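Abril, 10h. Oficina do clube de robótica, bancada do xadrez.

Retomei a calibração entre as coordenadas da imagem e as do braço. O erro no plano do tabuleiro era de 5 mm na última sessão, valor alto para peões. Refiz a homografia com os quatro cantos e mantive o resto da configuração. O Toshio Fujimoto ficou com o código da cinemática inversa; eu, com a visão.
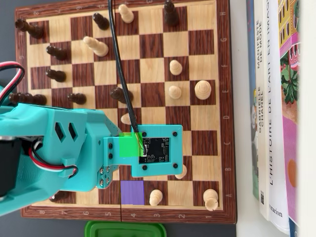

A numeração das casas continua a ser a minha principal fonte de erros. O módulo Gason assume as letras na horizontal e os números na vertical, convenção que herdámos do projeto Skukdale. Na vista de cima temos o contrário: letras de H a A ao longo da borda direita, números de 8 a 1 em baixo. Transpor a matriz não chega, falta ainda verificar o sentido de cada eixo. Deixei os destaques verde e roxo sobrepostos às casas para comparar índices — o roxo cai na coluna do 4, segunda fila a contar de baixo. Anotei o par de índices no caderno e passei-o ao Toshio.

Segunda parte: aproximação da garra. O parâmetro crítico é a folga lateral em relação às peças vizinhas. Com a abertura a 72 % ainda sobra margem para as peças altas; para os peões quero testar menos. As almofadas castanhas dos dedos têm as bordas desfiadas e vão para a lista de substituições.

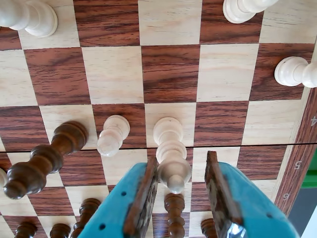
Garra aberta, um dedo de cada lado de uma peça clara alta.

Pendente: repetir 3 séries com a matriz corrigida, registar o erro por casa e enviar a tabela à Hartley antes do torneio de Udcombe. O Toshio quer rever também o limite de binário do cotovelo. Fica para a próxima sessão.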